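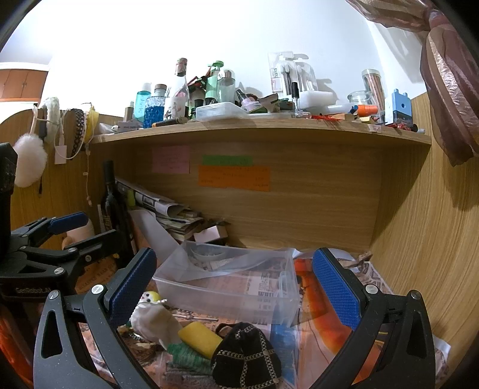 Posted by Kyriakidis, course notes, Wed 24 February
Unit 8: Planning an equipment buy (hand-held grippers)

Notes from the board plus what I didn't get to. Read before the worksheet. Spelling not checked.

Starting point for today. You're asked to equip a small team that records household handling tasks: picking up, putting back, sorting. Client is Umia, the practice client from Unit 3. Site is one furnished room in Stisville. They want a number by the end of the week and they want to know what's in it. Most first drafts I get are a gripper price times a quantity, then tax. That's maybe half the job.

Step one, the task list

Before any catalog. Write down what the jaws have to close on. Look at the desk cubby: knitted pieces, a sponge, a little doll, a tub with a coiled cable in it, newspaper under everything. Soft things and flat things mostly. Then up top it's bottles, a tumbler, jars, a pen. Very different grips. If your list says "household objects" you haven't made a list.

For each item put down
size at the narrowest place
soft or stiff
can it break
does it stay put or roll
who replaces it

Last one gets skipped every term. Objects are a budget line. Glass especially.

Step two, the tool

Two-finger hand-held is what we assume for this unit. Things to ask the supplier, in writing:
Opening width, full open, measured between the pads and not between the fingers.
Pads. Are they sold separately, what's in a pack, how long to ship. The blue textured ones in the photo are the kind of part I mean. Treat pads as a consumable untill someone gives you data that says otherwise.
Screws at the pivots. What driver, are spares included.
Weight with the camera mounted. Ask for that figure, the bare tool weight is no use to you.
Mount and cable. Included or extra.
Storage per hour of recording. This one drives a whole other line, see below.

Don't put a price in your sheet from memory or from a forum. Dated quote or leave it blank and mark it OPEN.

Step three, how many

Exercise figures: 2 grippers per operator, one operator on at a time, one spare pair on the shelf. So four tools. People forget the spare, then one pair is out for repair and the room sits there with rent being paid on it.

Could you go without the spare? Yes if the supplier does swap-outs in under a week. Get that in writing too. If you drop it say so in your assumptions, don't just let it vanish.

Step four, everything that isn't the tool

Pads and screws
Memory cards, plus drives for the archive copy
Chargers, power strip
Objects and their replacements
Newspaper, bins, labels, sticky notes (cheap, still a line)
Operator training, paid hours
Resetting time between takes, also paid hours
Room
Shipping and any import charges
Insurance if the client asks

Resetting is the big one. A cubby and shelf as full as that takes a person real time to put back, and it's the same person you are paying to record. In the Juvenitz case the plan allowed for 107 takes and no reset minutes whatsoever. Work out what that does to the labor line, it's question 4 on your sheet.

Step five, the small-parts cap

Umia gives you $1,235 for consumables through June. Fixed, no top up. Split it between pads, cards and objects. Show the split and one line of reasoning for each. I don't mind what split you pick, I mind if I can't follow it. Keep some back unassigned.

Buy or rent

Short version as we ran out of time. Rent if the work ends before the tool has paid for itself at the rental rate, or if you don't know yet which opening width you need. Buy if the tasks are settled and recording runs past June. Mixed is fine: rent one pair for a trial, run the hardest items on your task list, then order. Put the trial in the schedule as its own row with its own dates. Rental deposit goes in cash flow, NOT in cost.

Common mistakes from last term's sheets
Quote had no date on it
Spare pair counted as consumable
Labor for recording but not for setup
Storage priced for one copy only
Contingency added twice, once per line and again at the botom
Currency not stated

Hand in

One sheet with the lines, one page of assumptions, the supplier questions as you would actualy send them. Every OPEN item needs a date when you expect to close it. Bring a printed task list to the next session, we'll swap and mark each other's.

Juvenitz case file is in the course folder, read pages on labor and skip the appendix.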